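Cleaning Pale Plastic on a Wooden Table (and Which Tips to Ignore)

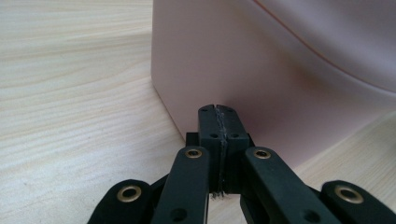 Danish Mughal
Household editor, Skomo
Updated 2018-10-07

Pale pink plastic looks lovely in the shop. Give it a few months of ordinary use and it picks up a grey bloom along every lower edge, plus whatever was on the table. If the table is light wood, you have two surfaces that show everything and dislike each other's cleaning products. Most advice online deals with one and forgets the other, and quite a lot of it will do harm to both.

I've tried most of the popular methods on my own things. What follows is what I still do. It takes under half an hour for one large item and costs very little, and I'd be suspicious of anyone who promises you a factory finish at the end.

What you need

Two soft cloths, preferably old cotton
A bowl of warm water
Plain washing-up liquid
Bicarbonate of soda
A soft toothbrush
A dry towel to go under the item

You'll notice there is no special plastic cleaner on the list. I bought a bottle of the Ackermann one in April on the strength of its label, used it next to washing-up liquid on two halves of the same lid, and couldn't tell the halves apart afterwards. Perhaps it does wonders on something else. I've stopped looking.

Step 1. Get it off the wood

Lift the item. Don't slide it. Grit collects under the base of anything that stands on a table, and dragging it sideways draws a line across the wood that you will be looking at for years. Large hollow plastic things are the worst for this, as they weigh so little that everybody pushes them about without thinking.

Put the towel down and stand the item on that. If you have a draining board big enough, better still, but with large pieces you often haven't, and the bath is a nuisance to rinse afterwards.

Step 2. Dust before you wet

Wipe everything over with a dry cloth first, including the underside. It seems fussy, and I skipped it for a long while. Wetting dusty plastic gives you a thin grey paste which you then push into the corners and have to dig out with the toothbrush.

Step 3. Wash, and wait

Put a small squirt of washing-up liquid in the bowl, wet the second cloth and wring it out well. Wipe the whole item, leave it for five minutes, then wipe it again. The waiting does more than the rubbing. A good half of what I used to call stains came away on the second wipe once I'd learned to go and do something else in between.

Use warm water from the tap. People will tell you boiling water shifts anything. It may well shift the shape of your plastic too, and thin panels don't go back.

Step 4. Marks that stay

Mix bicarbonate of soda with a little water until it is about as thick as toothpaste. Try it first somewhere that faces the wall or the floor. If the surface is glossy and the test patch comes up duller, stop there and live with the mark. A dull patch catches the light far more than a faint smudge does, and you can't wash it off.

If the test patch looks fine, rub gently in small circles, wipe away with a damp cloth and dry. Two goes at the most. After that you are polishing the plastic itself.

On the white foam blocks: yes, they work, and they work by being mildly abrasive. I used a Zatus one on a shiny Bollia storage box and took the pen off along with the shine. On a matt or textured surface you might get away with it. I'd keep it for door frames.

On bleach: people reach for it when pale plastic has yellowed or gone a bit brown. I have never seen it help with pink, and I have seen it leave a lighter patch in the middle of a panel. It also drips, and on bare or oiled wood a drip of bleach is a permanent decision.

On toothpaste: it's gritty and it smells of mint for a week. Bicarbonate does the same job without the second part.

Sticky residue

Old tape and price labels leave a strip that goes grey as it gathers fluff. Lay a cloth soaked in warm soapy water over it for ten minutes, then roll the residue off with your thumb. If it's stubborn, a drop of cooking oil rubbed in will soften it, after which you need to wash the patch twice to get rid of the oil. Keep the oil away from the table unless you want a round dark spot in the grain.

Marcela Krajčí wrote in to recommend a hairdryer on its low setting, and I did try it. It loosened a label nicely. It also made me nervous, and I wouldn't hold it near anything thin. I'm passing it on without quite recommending it.

Step 5. Do the table while it's clear

Brush the crumbs and grit off, following the grain. Then wipe with a cloth that is damp and no more – if it leaves beads of water behind it, wring it again. Dry straight away with a second cloth, also along the grain.

For a fine scratch where something has been dragged, I'd leave it alone if the table is varnished. There is a lot of confident advice about sanding out scratches with very fine paper, 2000 grit and the like. On varnish that gives you a cloudy patch with the scratch still in the middle. On oiled wood a light sanding along the grain can work, but you have to re-oil the area, and the fresh oil will probably be a slightly different colour from the rest until it settles. Whether a walnut rubbed over the scratch does anything, I leave to those with more faith and more walnuts. It only darkens, so on a pale top I can't see the point.

Step 6. Dry before it goes back

Turn the plastic item upside down if it's safe to do so and look for trapped water. Rims and hollow bases hold a surprising amount, and it comes out slowly, later, onto the wood. I give mine an hour on the towel, longer in winter.

If it lives on the table, put something under it. Felt pads are the usual suggestion, though the stick-on sort tend to creep sideways and leave glue, and then you are back at the section on sticky residue. A plain cotton mat is cheaper. Avoid rubbery non-slip mats on varnish. Some of them leave a mark of their own after a summer in one place, and the packet doesn't say which.

How often

A dry wipe when you notice dust, and the full wash every couple of months. Anything that stands near a cooker will want it sooner. Sunlight does its own damage in the meantime, and I've yet to find a cleaning method that puts faded pink back, whatever the spray bottle says. Moving it away from the window is free.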